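Folding Tips From the Gamumitz Open Day

Gamumitz opened its doors in March to show how people teach folding to robots, and I went along for the household side of it. 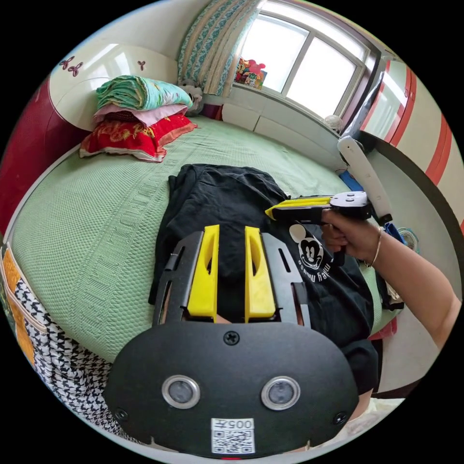
The demonstrators work with a hand-held gripper in each hand, and whatever they do with a garment is recorded for a robot to learn from. Two jaws are a lot clumsier than ten fingers, so the staff have had to find ways of folding that need very few grabs. Most of these work just as well with bare hands.

Pick up a T-shirt near the collar. The cloth is thicker at the neck seam and hangs straighter from there.

Clear a space wider than the shirt with its sleeves out. On a bed, push the pillows and blankets to one end first.

Flatten from the middle toward the hem with the side of your hand. Pulling at the corners stretches a knit.

Fold printed shirts with the print inside if it has started to crack. Never iron straight over it.

Quilted covers grip cotton and keep it from sliding. On a slick bedspread, put a bath towel down.

Fold in the sides, then bring the hem up in thirds. The Rondwood team showed this one, and it makes a bundle that stands up in a drawer.

The trainee on the Dauda project told us she had folded 816 shirts since starting. Her first ones took 7 minutes each with the grippers. She does the large sizes early in the day when her wrists are fresh.

Visitors could try the grippers at the Plavik table after 2 p.m. Go for towels if you get the chance. Socks are hard to pick up one at a time, and the line behind you gets long.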